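# The Long Way to a Good Night's Sleep

I have been a bad sleeper since I was old enough to read under the covers, and for most of that time I treated it as a personality trait. Some people are tall. I'm up at 3:10 wondering whether I locked the car. Then last winter I fell asleep standing up in the dairy aisle (only for a second, but my forehead touched the yogurt) and decided I should maybe look into it.

So I spent a good part of this year trying to sleep like a normal person, and I want to tell you how it went, including the parts where I spent money I shouldn't have.

## First, the shopping

When you're tired you'll buy anything. I bought a weighted blanket, which felt like being hugged by a large dog that had somewhere else to be. I bought blackout curtains and hung them wrong, so a blade of streetlight came in through the middle and landed right on my face. I bought a spray called Clerora that you mist on your sheets half an hour before bed. It smelled like a church and a lemon had gotten married, and I liked it a lot, but I lay there enjoying the smell for two hours, wide awake.

Then there was the mattress. I went to a showroom called Gromberg on a Wednesday afternoon, and if you've never lain down fully clothed in public next to a stranger who is also lying down fully clothed, I can't recommend it highly enough as a lesson in humility. The model they steered me toward was the Castora, and it was $2,550 before delivery. I lay on it for ten minutes while a very patient saleswoman stood at my feet talking about zones. My hips had a zone. My shoulders had one too. I came very close to buying it! What stopped me was a smaller sign two beds over, on a plain-looking thing at $1,249, and I got up and lay down on that one and could not tell the difference to save my life.

I bought the cheaper one. It's fine. It's a good bed! I slept badly on it the very first night, and the second, and I remember staring up at the ceiling thinking, well, at least I saved thirteen hundred dollars on this.

## Then, the diary

My doctor was not impressed by the spray. She asked me what time I went to bed, and I said eleven, and she asked what time I went to sleep, and I said that was a different question. She told me to write it down for a few weeks before we talked again.

I hate writing things down. I did it anyway, in a notebook I kept on the kitchen counter so I couldn't fiddle with it at night, and the notebook was kind of a rat. It told on me. I'd always said I had one cup of coffee in the morning, and apparently I was having another one at four, sometimes at five if the afternoon was dragging. I said I never napped, and then there were all these little entries on the weekend that said "rested eyes," 2:00 to 3:30.

The biggest thing was the mornings. After a rough night I'd let myself lie in until nine, which seemed only fair, and that night I wouldn't be sleepy until one, so I'd lie in again. I was giving myself jet lag without going anywhere.

Her advice, when I went back, was so dull that I felt a bit cheated. Get up at the same time every day, weekends too. No coffee after noon. If you're lying there awake and getting mad about it, get out of bed, go sit somewhere dim and do something boring, and come back when your eyes are heavy. That last one has a proper name and is part of an actual treatment for insomnia, and it's the one I fought hardest. The bed was warm! The living room was not.

## The boring chair

You need somewhere to go, though, and this is the part I got weirdly into. I set up a corner of the living room just for being awake in. One lamp with a low bulb, turned to the wall. A blanket that isn't the bed blanket (I have rules about this now). And something to read that I did not want to know the ending of, which took some hunting. Thrillers are out. Cookbooks are out too, at least for me, because I get hungry and start planning a lasagna.

What worked was a secondhand history of harbor dredging by someone called Kyriakidis. I paid a dollar for it at a library sale. I've been at it since spring and I'm on page 107, and I couldn't tell you a single thing about dredging except that there is always more silt. It's the best sleep aid I own. I've read the same paragraph about a barge so many times that I could probably recite it at a wedding. 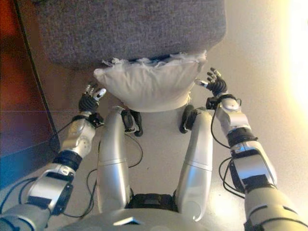
The first couple of weeks were rough, I won't lie. I was up three and four times a night, padding down the hall in socks, and getting up at 6:30 regardless felt like a punishment for something I hadn't done. I was snappy with everyone. I cried at a commercial for gutters. My doctor had warned me it would get worse before it got better, and I'd nodded the way you nod at a flight attendant.

Somewhere in the third week I sat down in my corner, opened the book, and couldn't get to the bottom of the page. I went back to bed and the next thing I heard was the alarm. I wish I could say I leapt up singing. I was annoyed, mostly, the way you are when you've been dragged out of something really good, and it took me until the shower to realize what had happened.

## Where I am now

I still have bad nights. I had one last week, after a late dinner and a phone call I should have let go to voicemail, and I was back in the corner at two with the barge. But I don't do the math anymore, that thing where you look at the clock and work out how much sleep you'd get if you dropped off this very second. I turned the clock around to face the wall in the first month and I haven't turned it back.

Coffee after noon is gone, and I miss it every single day around four. I've been having a mint tea, which is no kind of replacement, but it gives my hands something to hold. The weighted blanket went to my sister, who loves it. The blackout curtains got rehung with a big overlap in the middle and now the bedroom is so dark that I've walked into the dresser twice.

And I kept the Clerora. It doesn't put me to sleep, but I've only got half a bottle left and I've been putting off looking up what a new one costs.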